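ok so the sleeper sofa has been in the apartment since May and I finally have thoughts!! thread, get comfy

We went with the Wundadetti in the end. I had 5 tabs open for weeks and kept drifting back to the Prendon because of that deep chaise, but it's a 54 inch mattress and the Prendon one is narrower, and my brother is not a narrow guy

Price: 557 on sale, and then delivery pushed it over 600, which stung a little. They do carry it up the stairs for that though (third floor, no elevator, two very patient men)

The pull-out! You lift the front of the seat, it rolls toward you, and the back cushions stay put. On our old one you had to stack cushions in the hallway like sandbags every time anybody stayed over. I've opened this one in my pajamas at midnight with one hand, holding a phone flashlight in the other

Seat is firm. Like, firm firm for the first month. I was worried! It has softened up a lot on the left end where I sit and hardly at all on the right, so now I make myself switch sides when I remember
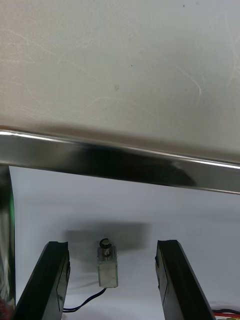 Bohdana Horobets wrote back that hers did the same thing and she swaps the two seat cushions every other Sunday-ish, zippers to the back, and after a couple of months you can't tell which end was whose. She also says skip the matching ottoman, the lid on hers never sat straight

Swapping them tonight!! why did I not think of that, they're the exact same shape

Fabric, for the people asking: it's the oatmeal weave. Coffee came out with dish soap and cold water. Red sauce came out mostly. If you have a cat I'd get the swatches first, my neighbor's cat visited for one afternoon and was very interested in the arm

Storage under the chaise fits two pillows, a comforter and the sheets if you roll them tight. Not the big winter blanket, I tried, I sat on the lid and everything

Still want a side table for it. Looking at the little round Bedoya one and also a C-shaped one from Fivudora that slides under the seat, but I need to measure the gap under there first because the legs are pretty short. If you have either of them tell me how wobbly it is

okay off to wrestle with cushion covers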